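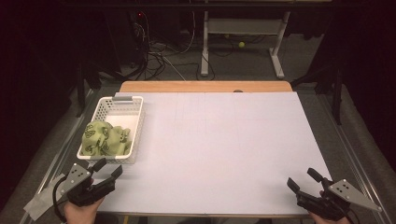 Projects > Grippers > Thread

Last updated: Thursday

Gripper week, day 2! Comparing the handheld pair, one in each hand, before we pick fingers for the Tavlow arms.

Today's test is soft stuff: crumpled green fabric in a white plastic basket. Squared-off tips first, Vanderleia wants to see pointy ones next.

My beef so far is the cable. I keep feeling it tug on my left wrist whenever I reach across (ugh).

Goal is 200 picks per finger set. I'm at 82 and my thumbs hate me.

Beryl, please bring the Clegg tips tomorrow!!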